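Bin picking data collection at Tedavthorpe: frequently asked questions

Last updated 28/04/2026
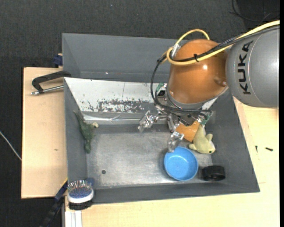
The KUKA arm and multi-fingered gripper at the bin, with a blue bowl, a dinosaur-like toy and other objects inside.

What is being collected?
Examples of grasps. Each one records the arm moving into the bin, the fingers closing and the result, marked as held, dropped or missed. The examples are used to train Prarnura, our grasp planner.

How many examples are there so far?
The first release has 3,000. A further 543 are waiting to be checked and will go into the June release.

Who moves the arm?
An operator, using a hand controller. Operators work in blocks of 100 attempts and then swap. The planner does not drive the arm during collection - that is done separately, when we test it.

How are the objects chosen?
We want a mix of hard and soft, flat and round. Toys and bowls are useful since most people have them at home and can repeat our tests. Anything with glass or a blade is left out.

Do you keep the failed attempts?
Yes. A missed grasp is labelled and stored in the same way as a good one. We only delete an attempt if the recording itself is faulty, for example when the joint readings stop part way through.

Are the objects put back in the same place each time?
No. The operator tips them in again after every 4 attempts and does not tidy them. If something lands outside the bin it stays out until the next reset.

Why are there worn patches in the bin?
Bins in daily use get scratched, and a planner trained only on clean surfaces can do badly on marked ones. We do not repaint between sessions.

Can I use the data in my own work?
Universities may use it free of charge. Companies need a licence from Vanhove, who paid for the Drergate storage server and handle all requests.

I have found a wrong label. Who do I tell?
Send the attempt number to Natalie Pearce, who looks after labelling. Questions about the arm or the gripper should go to Ruth Lightfoot. Corrections are listed in the notes for the next release.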